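I bought the Drevlow ash vacuum in April, right after our last fire of the season, and I've put it through enough now that I feel okay telling you what I think. Short version: I like it, I have complaints, and I'd buy it again on sale.

Some background. We heat the living room with an old wood stove that was in the house when we moved in, and until this year I cleaned it with a metal scoop, a bucket and a lot of sneezing. I did try our regular shop vac once. Please don't do that! Fine ash goes right through an ordinary filter and out the back, and I was wiping gray film off the bookshelves for a week. Plus there's the whole business of a coal that looks dead and isn't.

So, the Drevlow. It has a 4 gallon metal canister, a metal-lined hose and two filters, one inside the other. It cost me $435 with the spare filter set, and without the set it was $400, which is a lot of money for something that eats dust. The other one I looked at was the Altex, at $523, and I couldn't see what the extra money got me besides wheels. My neighbor Hywel Pumphrey has the Altex and he does love those wheels.

What I like: the suction is strong and stays strong. I can do the whole firebox, the ash drawer and the ledge behind the baffle before it starts to fade, and then I knock the filter with the little shaker handle and it picks right back up. The hose is stiff but it gets into corners. And the lid clamps are the good kind – you can work them with gloves on.

What I don't like: the cord is way too short. I need an extension to reach the hearth from the only outlet on that wall. It's loud too, loud enough that the dog leaves the room and doesn't come back until supper. And the brush attachment is junk. The bristles splayed out the second time I used it, so now I use a plain old hand brush from Ondrejka for the brick and just let the vacuum do the floor of the stove.

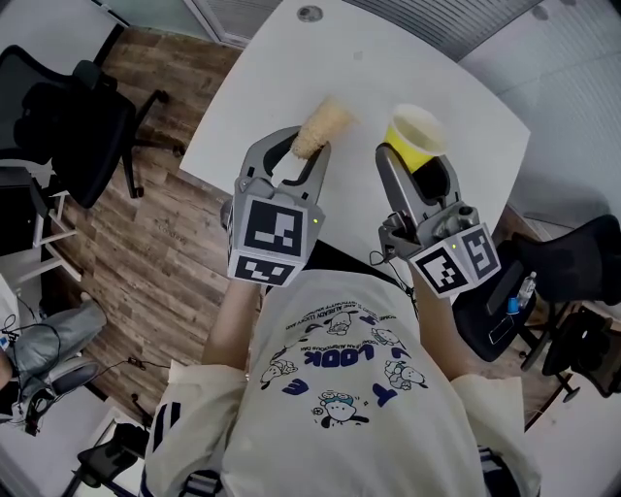 Cream sweatshirt, white table, a gripper in each hand.

Emptying it is easy enough if you go slow. I take the canister outside, lay it down on its side and slide the ash out into a lidded metal can, then leave that can on the gravel well away from the house. The manual says cold ash only, and I stick to that, so I wait several days after a fire before I even plug the thing in.

Mitali Mridha at the Nonitwood stove shop talked me into the spare filters and I'm glad she did, as I like having a clean one ready while the other one dries after a rinse. I'd take off one star for the cord and half of one for the brush. If you've got a pellet stove you may be happy with something smaller, but for a wood burner that runs all winter, this one does the job.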